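### 4.2 Decorative lettering and label legibility

Participants in the Numivar survey were asked to copy out the product name from packaging stored at a reading distance of 80 cm. Of the 700 transcriptions collected in February, those taken from script faces contained more errors than those taken from roman or sans serif faces. Most errors fell on capitals, where flourishes were read as extra letters. Metallic ink on a dark ground made matters worse under the single lamp, and readers tended to tilt the pack before writing anything down.

Packs carrying both a monogram and a crest were coded separately. In these, 2 readers in the pilot group gave the initials in the crest as the product name - a confusion not seen with plain packs. Figure 3 shows the type of lettering concerned.
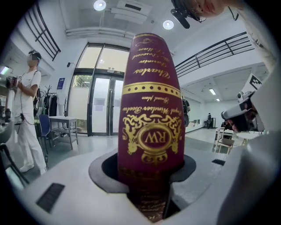

**Figure 3.** Gold script and crest on a dark red tube.

Jurić objects that copying is a poor stand-in for recognition, and that a buyer who already knows a pack will seldom read its name at all. We accept the point for repeat purchases. The Cedent trials, with 20 packs new to every reader, were designed with first purchases in mind and are reported in Section 4.3.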